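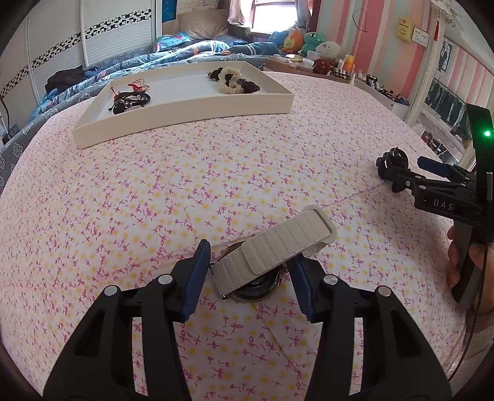
Watch with cream segmented band and dark round face. Accessory tray in white, behind.

Hervieu Watch, Cream Band

Last updated: Sunday, April 16, 2023

A light everyday watch with a dark face, a silver-gold rim and a cream-white segmented band. It goes with most outfits and sits flat under a sleeve. The band is adjustable, and spare links come in a small bag inside the box.

Case width: 40 mm
Battery: included, replaceable
Clean with: soft dry cloth
Item number: 435

To shorten the band, push the pin out from the inside and take off one link at a time. Most people remove the same number from each side of the case. If you would like us to size it, leave your wrist measurement in the order notes and allow 2 extra working days.

Gultton Accessory Tray, White

A shallow rectangular tray for a dresser or nightstand. Bracelets go in one half and hair scrunchies in the other, and there is room for rings along the edge. Wipe with a damp cloth. Not suitable for the dishwasher. Sold empty.

Orders are packed at our Valville store. Unworn watches can be returned with the box and spare links. For band sizing, ask for Ohemaa Ansah. Questions about an order already sent go to Theerawat Saengthong.

Bracelets and scrunchies are listed separately under Small Accessories.

61 shares | 2 comments

Get new arrivals by email. Sign up for the Alluvance newsletter. You can unsubscribe at any time.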